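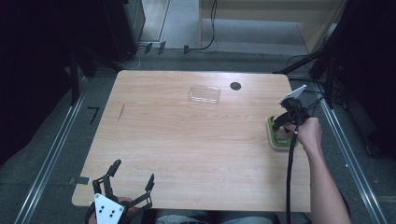 图 4:右手夹爪位于绿白色擦洗垫正上方,左手夹爪张开待用。

## 6 手持夹爪操作规范(桌面擦拭与放置任务)

本节适用于 Rukero 工位的全部操作员。第一次上岗的人,请先读完本节,再拿起夹爪。

### 6.1 开始之前

1. 坐正,双脚平放在地面,椅子不要压到任何线缆。
2. 桌面上只留本次任务需要的物品。透明托盘在木色桌面上不容易看清,请用手轻轻碰一下,确认它的位置。
3. 检查夹爪的线缆。线可以自然下垂,但是不可以绕在手腕上,也不可以夹在手指关节里面。
4. 在 Flirnell 软件中填写任务编号,例如 1041,然后等待两只夹爪的状态都变为绿色。

> **注意:** 带黑点图案的白色标记板不可以用手遮挡,也不可以贴胶带。板面脏了,用干布擦。

### 6.2 抓取

1. 两只夹爪先完全张开,保持静止,听到提示音以后再动。
2. 把夹爪移动到物品正上方,指尖向下,停一下。
3. 垂直下降,慢慢闭合。软的物品(海绵、布)只需要夹住,不需要夹紧。
4. 另一只手不参加动作的时候,停在桌子近侧边缘附近,不要放到腿上。
5. 物品掉落时,不要用空手去捡。请按"作废"键,重新摆好,再录一次。

> **小心:** 夹爪闭合时,手指关节之间有夹伤的危险。调整物品之前,必须先松开扳机。

### 6.3 休息与记录

- 每连续操作 25 分钟,必须休息一次。手腕觉得酸的话,可以提前休息,不用申请。
- 桌面上新的划痕要写入 Stavell 记录表,并写明在左侧还是右侧。旧的划痕不用重复写。
- 桌子两侧的铝型材导轨不可以当扶手。如果碰到了导轨,请停止录制,通知 Melur Simanjuntak 重新校准。

本节由 Rohani Liem 修订,2025年2月11日起执行。旧版第 6 节同时作废,请把打印的旧页交回。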